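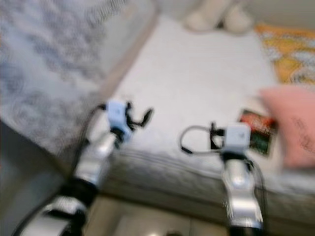
July, dye bench, second madder bath

Started 7:40 a.m. with 632 g of scoured wool from the Guddale batch and the last of the ground root. Elis Morgan ground it, so it varies from face powder to gravel. Soaked overnight anyway. Water from the rain barrel, because the tap water here turns every red into a sort of apologetic brick.

Brought the pot up slowly and held it at 140 F. The thermometer and the hot plate disagree by 4 degrees and I have sided with the thermometer, on seniority.

Alum was weighed twice. First reading 112 g, second reading also 112 g, which made me suspicious of the scale. Kwadwo Essien had recalibrated it without leaving a note. Kwadwo, leave a note.

Skeins 1 to 3 came out at noon. Skein 1 is a decent coral. Skein 2 is pink, a color I did not order, and the mattress in the other room already has a soft pink thing lying on it, so we are not short.

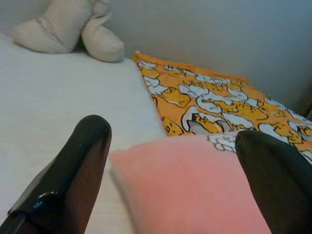 Skein 3 went into the iron dip for ten minutes and is now the color of a plum somebody sat on. Orvokki Väisänen likes it. She also liked the walnut disaster.

Wash test still to do. Rinsed 1 and 2 in plain water until it ran clear, hung them by the back window, out of the sun.

Next time: sieve the root, hold at 140 for the full two hours, and save 230 g of wool undyed for the Tarkstead order before Elin promises it to someone.

Need more alum. Need a lid that fits.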